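Trellorbridge Evening Kitchen, Unit 2: Bean soup from dry beans
Tue 26 November

Soak the beans overnight in cold water. In the morning pour this water away. Put 650 g of soaked beans in the big pot with two bay leaves and cook them for 45 minutes on low heat. Salt comes only at the end – many students forget this in October and the skins stayed hard.
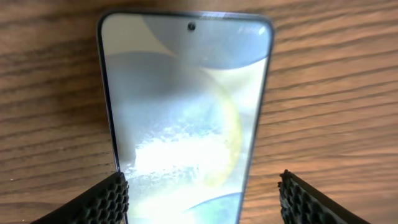
Fry the onion slowly in oil, then add the paprika and take the pan from the heat at once. Stir it into the soup. For next week please read the page on dumplings.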